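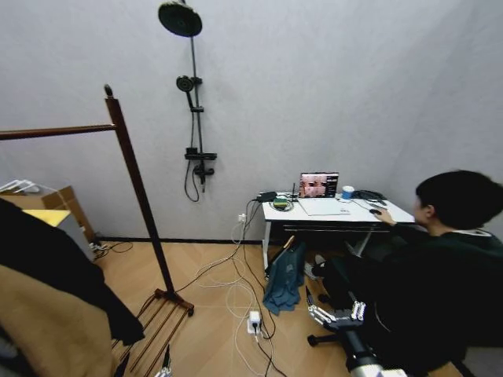
Destar Teleoperation Group, Zurkura project
Posted September 16, 2023

3. Collecting the demonstrations

3.1 What the operator sees

I'll start with the view, as most of the trouble we had in this project came from there. Figure 1 was taken from the head of the robot, looking across the room toward the desk. One hand is in view, low on the right, with the fingers out over the floor, and on the other side a black garment and a camel coat fill the near corner. When you're wearing the headset, that kind of picture is all you get. You don't feel the coat against your wrist, you don't hear the fingers touch anything (the audio link was more trouble than it was worth and we dropped it in May), and you have to work out from the folds alone how far away the cloth is.

Figure 1. Head camera view of the room, with the clothes rack on the left and the robot hand at lower right.

We used two ways of showing the robot a task. In the first, which I'll call hand guiding, a person stands next to the robot and moves its arm through the motion while the joints are soft. In the second, remote control, the operator wears the Kramer gloves and the arm follows along. I went in thinking hand guiding would win easily for cloth. It feels so natural! You just take the forearm and push it where you want it. But then you play back the video and there's a person's sleeve in half of it, and the policy happily learns that a sleeve is part of the job.

So for the coat tasks we switched to remote control and kept hand guiding for the short reaching motions, where it's easy to stay out of the camera's way.

3.2 Sessions and what we kept

We had 21 operators, and none of them had used the gloves before. Each one got a practice block with no recording, then worked through the task list at their own pace. The longest unbroken session ran 44 minutes, and I wouldn't let anyone go that long again. By the end of it the operator's reaches had gotten short and jerky, and she was resting her elbow on the chair arm between grasps without noticing (I checked the glove data afterward and there's a little plateau every time).

Altogether we recorded 1,350 demonstrations and kept 1,105. We threw one out if the glove tracking dropped, if the operator stopped halfway to ask a question, or if the cloth was already off its starting position when recording began. We did not throw out clumsy ones. A grasp that misses and comes back for a second try stayed in the set, and I think that was the right call, though I'll admit I went back and forth on it for a couple of weeks. Section 5 has the comparison with a cleaned-up set, so you can decide for yourself.

Labels were added afterward in Rovo, our annotation tool. It's just a timeline with markers for reach, contact, lift and release. Contact was the one the labelers argued over, and you can see why if you try it: dark cloth against dark wood gives you very little to go on, and a finger can be in front of the fabric or touching it and look exactly the same. We ended up marking contact at the first visible movement of the cloth. It's late by a bit, but it's late the same way every time, and the policy seems fine with that.

3.3 The room

We didn't clear the background. Figure 1 has a desk with a laptop open on it, someone sitting there with a hand on the mouse, cables looped across the floor, and a cardboard box with hangers on top behind the rack. Early on I wanted a bare wall and nothing else, and the first small batch was recorded like that. The policy trained on it did well in front of the bare wall and got lost as soon as a chair moved. After that we left people and furniture in and let them shift between sessions.

One thing I'd change is the head height. We set it once, for the tallest shelf in the task list, and left it alone. For anything near the floor the operator had to tip the view way down and then lost sight of the rail, so they'd look down, look up, look down again, and all that head motion is in the data too. Some operators found a halfway angle they liked and stuck with it. Others never did, and their reaches are slower throughout. We tried adding head angle as an input to the policy, and the results of that are in Section 4.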